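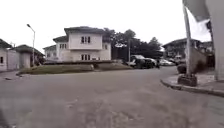 联排小区里局部规划老往车库拐，代价地图到底该怎么调？

砖缝里的草 楼主 发表于 周四 23:40
先交代一下背景，免得又被说问题不贴环境。底盘机器人一台，跑的是Nutico的导航栈，感知这块是我自己接的：前视鱼眼做可通行区域分割，再加视觉里程计，全局路线从Plallilberg的地图工具里导出来，隔一段给一个路点。没有激光雷达（别劝我加，预算的事我说了不算）。

大路上跑得挺舒服的，柏油路面，路沿清清楚楚，拐弯的地方分割边界也干净。问题全出在联排房子中间那种窄巷子里。两边一楼全是架空车库，开口朝着路，里面黑乎乎的，分割网络就特别爱把车库地面也判成能走。局部规划一看，哎，右边好宽敞，就贴过去了，贴到路沿跟前再急急忙忙扭回来，走出来一条蛇。

我试过的：
膨胀半径加大，没用，车库口比巷子还宽，膨胀膨了个寂寞。
全局路径跟随的权重拉高，蛇是不扭了，可碰到路边停的车它也不肯让，离着车头老近才停。
分割置信度阈值往上提，车库是没了，路面中间也开始出洞。

这一批一共录了16段，蛇形走位在里面反复出现，所以应该不是偶发。各位有没有在这种地方跑过的，给点思路！

摸鱼标定员 2楼
阈值那条路就别走了，我替你踩过。暗处的分割输出本来就没怎么校准，你卡哪个值都是拆东墙补西墙。建议把置信度直接当代价往下传，别二值化。低置信的格子给个中间代价，规划器自己会绕着走，真没别的路时还能过。

另外问一句，你代价地图是单帧投影还是有时间累积？

砖缝里的草 楼主 回复2楼
有累积，滑窗3秒。二值化是Nutico默认那个图层干的，我偷懒没改……回头换成连续的试试。

不过我有点担心，连续代价会不会让它在巷子里整体变慢？我们速度上限是跟着局部代价走的，代价一高就怂。

凌晨四点的IMU 3楼
哥们你这个问题出在投影，分割没那么大锅。地面假设成平面，车库地面和路面之间隔着路沿，高度不一样，你一股脑拿平面单应投过去，路沿那一条就被抹平了。规划器根本不知道那儿有个坎，它当然觉得宽敞。先把路沿做出来再谈别的。 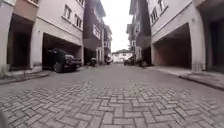 而且视觉里程计在铺砖路上你得多留个心眼。砖缝纹理近处是密密麻麻一大片重复图案，特征匹配容易串到隔壁那块砖上去，帧间位移就差一截；远处又糊成一片灰，什么都提不到。我这边的做法是把地面特征单独降权，主要靠两边房子的柱子、窗框这些竖直结构来撑旋转，地面只用来辅助估尺度。改完以后航向漂移小多了，累积出来的代价地图也不重影。你那个滑窗要是里程计本身在抖，累积得越久越糊，路沿就是这么糊没的。

摸鱼标定员 回复3楼
路沿我同意，“分割没那么大锅”我不同意。他那个车库里头是黑的，就算路沿投影完全正确，网络照样把后面那块标成可走，规划器只不过多知道了一条线而已。遇到路沿放坡、几乎没高差的车库口，你几何那套直接失效，最后还是得靠语义。

凌晨四点的IMU 回复
没高差那就确实能走啊，能走为什么要标不能走？“别进人家车库”是规则问题，应该写在全局那一层，拿走廊多边形框住就完了，干嘛让感知背这个锅。

摸鱼标定员 回复
走廊多边形谁画？一个小区几十条巷子，你来画？

凌晨四点的IMU 回复
Plallilberg那个工具能按路宽自动外扩，画什么画……

砖缝里的草 楼主
两位先别吵哈哈哈。自动外扩我试过，路宽那个字段在小区内部道路上基本是瞎填的，有的巷子外扩完直接把半边房子框进来了。不过按轨迹外扩也许行？人先遥控走一遍，拿那条轨迹当中线，左右各给一个固定宽度。

下午把里程计的地面特征降权改了，跑了一遍回放，重影是少了，这条真心感谢。蛇形还在，但幅度小了一圈。

只会改参数 5楼
插一嘴，你们说得都太高级了，我一般先看控制。楼主你局部规划器的前瞻距离多长？窄巷子里前瞻短的话，它只看得见眼前那个车库口，看不见前面巷子还是直的，扭来扭去太正常了。把前瞻拉长，顺便给横向加速度加个惩罚项，十分钟的事。

Fukuda那套控制器里自带一个曲率变化率惩罚，我抄过来用的，效果挺明显。就是注意别给太大，给大了拐弯的时候会切角，大路口那种圆弧路沿会蹭到。

砖缝里的草 楼主 回复5楼
前瞻确实短！当初为了省算力砍的，砍完就忘了。采样轨迹我现在一拍是667条，板子还有余量，我试着加到1,668条再把前瞻拉长，看会不会掉帧。

只会改参数 回复
别光加数量，很多采样轨迹挨得太近，加了也白加。按曲率均匀撒，比按角速度均匀撒划算。

搬砖搬到感知组 6楼
来晚一步，补个停车的角度。这种巷子里车库口经常停着车，车头朝外，车身又在阴影里，黑车配黑背景，检测器最容易漏的就是这种。楼主把路径跟随权重拉高之后不肯让车，我怀疑有一半原因是车压根没被完整标成障碍，只标出来一个亮一点的车头。你把检测框叠回去看看，别只盯代价地图。

还有鱼眼边缘。贴着路边停的车在画面边上会被拉得巨大，位置又变得飞快，跟踪器一帧一个ID，速度估计乱跳，规划器就以为有车冲过来了。我们以前在Asosico的仿真里怎么都复现不出来，仿真的鱼眼边缘太干净了，没有运动模糊，一上实地全是坑。

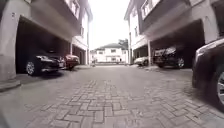 两侧车库都有车，右边贴得最近的那辆已经糊了

像这种近处带模糊的，我的经验是画面最外圈单独处理：检测照跑，但不给速度，统统当静止障碍，膨胀稍微给多一点。真有动的东西从侧后方来，靠别的传感器兜底。听着粗暴，胜在稳定。训练集里也要专门塞一些阴影里的深色车，红的白的反而好认，黑的才是老大难。

摸鱼标定员 回复6楼
外圈不给速度这个我有点慌。小区里有电动车有摩托，从边上蹿出来的时候恰好就在外圈，你当静止障碍处理，等它进到中间再反应就晚了吧？

搬砖搬到感知组 回复
所以说了要有兜底。速度乱跳更可怕，机器人原地抽风，后面的人都不知道该从哪边绕。两害相权嘛，低速场景我宁可它呆一点。

摸鱼标定员 回复
那折中一下，外圈速度给，协方差放大。我们就这么干的。

搬砖搬到感知组 回复
协方差放大我也做过，规划器那边没几个真把协方差用起来的，传下去就被扔了。你们那个是自己写的规划器吧？

摸鱼标定员 回复
……是。

凌晨四点的IMU
笑死。不过说正经的，楼主先把检测框叠回去看，要真是黑车漏检，前面聊的一大半都得往后排。

砖缝里的草 楼主
叠了叠了，刚看完几段。6楼说中一部分：车库深处的那辆基本都检出来半截，后半截融进背景里了，框也一会儿大一会儿小。但蛇形最厉害的那几处旁边的车库是空着的，所以车库误判这条还是得单独治。

目前打算这么排：
一、默认图层换成连续代价，顺手把滑窗缩短，里程计没治好之前不敢攒太久。
二、前瞻拉长，按曲率撒点，加曲率变化率惩罚。
三、遥控走一遍拿轨迹外扩做走廊，先只做窄巷子那几条。
四、外圈先按静止处理，协方差那个我看看Nutico的接口吃不吃。

路沿我想单独开个帖子聊，矮路沿从低机位看过去就那么细一条，光照一平几乎没有明暗差，我还没想好是用分割边界拟合还是硬上单目深度。

凌晨四点的IMU
拟合。单目深度在那个高度差上全是噪声，别浪费时间。

摸鱼标定员
不同意，单目深度做时序融合以后是能看的，开新帖叫我。

只会改参数
先把二做了再说啊！一行配置的事你们能聊三页。

砖缝里的草 楼主
做了做了，正在跑回放。前瞻拉长以后有一段巷子走得笔直，另一段开始掉帧，我先去看看是哪个节点在吃CPU，明天把曲线贴上来。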